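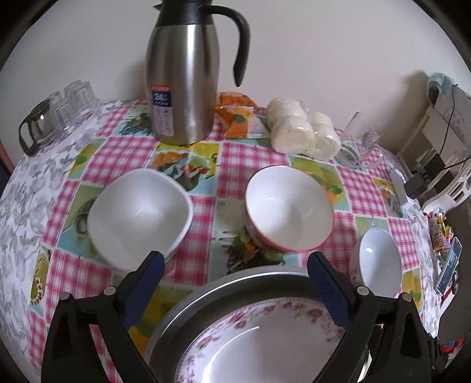 October, tea corner, just gone four. I've been meaning to write up the heat-holding test for ages and it's only the tea table, so don't expect much! Shiyu wanted to know which of our vessels is worth filling before the long afternoon sessions (we lose so much hot water down the sink, it drives me mad). My money's on the steel vacuum jug with the 24 on its label, but I'd like proper readings for the glass things too. The buns stay in their bag until we're done, Omid. I mean it.

Plan so far: boil the kettle, fill, lid on, probe in at the start and again after 41 minutes, which is how long Dehua's talk ran last time. Bowls get 128 ml each, same scoop for all of them. I'd guess the square white one loses heat quickest, being so open, but Nikola says the round ones and we've got a biscuit riding on it.

Also, can whoever borrowed the Skosar probe put it back in the drawer? The spare reads 2 degrees high and I've had to correct for it all month.

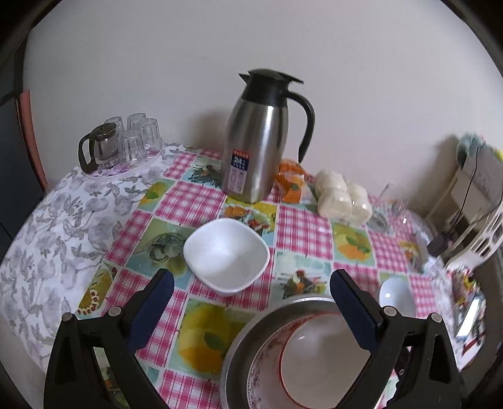 Still to do

Glass pot with the infuser, once with leaves and once without. Ask Ľubica for the old readings, they're in the Drerkirley folder, page 353 or near it. Wash the tablecloth after, the patchwork one shows every drip of tea.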